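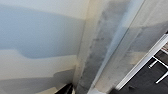
*Wrist camera view from the Edier collection work: pale walls, a smudged column and a white rail at lower right.*

**Vunbridge opens its Edier example library to outside teams in May**

I've been waiting a long time to write this one! Starting in May, Vunbridge will share Edier, our library of recorded robot demonstrations, with any school or small lab that wants to train on it. The first release has 300 demonstrations in it, all guided by hand by people on our own staff.

I'm Ladi Usman and I run collection here. My days go like this: somebody guides the arm through a small household job, the wrist camera records along with the joint positions, and then we reset and go again. A good morning gets us 18 keepers (a bad one gets us a lot of coffee). We stop at 2 p.m. so the afternoon can go to labeling, and I'll admit the labeling is the part I used to dread.

What changed my mind was Fullenum, the review tool Kazue Koyama built for us. It plays the camera view next to the arm's motion, and you mark where a reach starts, where it ends and whether you'd want a machine to copy it. Fullenum ships with the library, at no charge.

"Ladi wanted to throw out every clip with a blurry stretch or a view of the wall," said Koyama. "I asked to keep them. The arm is going to look at walls when it's working in your kitchen, so it may as well see some in training."

She won that argument - soft views, tilted views and all the in-between motion are in the release, tagged so you can filter them out if your project needs cleaner footage.

Our friends at Hamada have had early access and sent back a long list of label fixes, which we've folded in. Another 100 demonstrations are planned for the next update, mostly drawers and shelves. If there's a chore you'd like us to record, tell me. I read all the requests myself.

Teams can sign up through the Edier page on the Vunbridge site. Press questions can come straight to me at the Vunbridge front desk - mornings I'm with the arm, so try after 2.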